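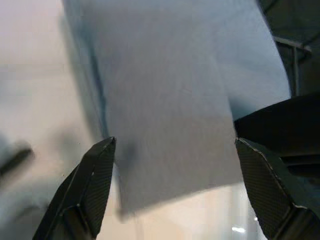
Towel folding tips I picked up at the Baudry open day

I went to the robot open day at Baudry expecting to look at shiny arms for an hour and eat a free cookie. I came home and refolded my whole linen closet! They had an arm handling cloths at one of the benches, and the guy running it, Kwadwo Osei, was happy to talk laundry with anybody who stopped. He's spent the last 2 years thinking about how a towel hangs, and I have never met a person with better opinions on the subject.

So, what I wrote on the back of my parking slip:

Hold it up before you fold it. I always slapped towels down on the bed and then chased the wrinkles. Kwadwo likes to let a cloth hang from the top first, so gravity does some of the work and you can see where it's curling over. If one side has rolled in on itself, run your fingers down that side and open it out.

Go for the hem. The bottom edge is the easiest thing to find on a plain cloth (for a machine or for me without my glasses). Pinch it near the corners and pull gently outward, then lay it down away from you.

Skip the fabric softener on microfiber. This one's mine and not his, but a lady from Lodport standing next to me said the same thing and we got quite worked up about it. It leaves a coating and your cloths stop picking up water. Wash them apart from the cotton towels too, or they'll grab every bit of lint in the machine. Low heat in the dryer, or hang them.

Fold in half, then in thirds. For cleaning cloths I do half, half again, and stop. For hand towels, half the long way and then thirds, with the folded edge facing out on the shelf. My sister in Nutthorpe rolls hers, and I've given up arguing.

Rubber finger tips! The kind you get at the office supply store for counting paper. I asked about grip, we got to talking about textured surfaces, and it hit me that I had a pack of 12 in a drawer at home. They're wonderful on slippery things like satin pillowcases and the fitted sheet that shall not be named.

I did ask if a robot could do the fitted sheet. He laughed and went to get coffee.

Next open day is in November. Bring a jacket, the hall is freezing, and park behind the building because the front lot fills up fast.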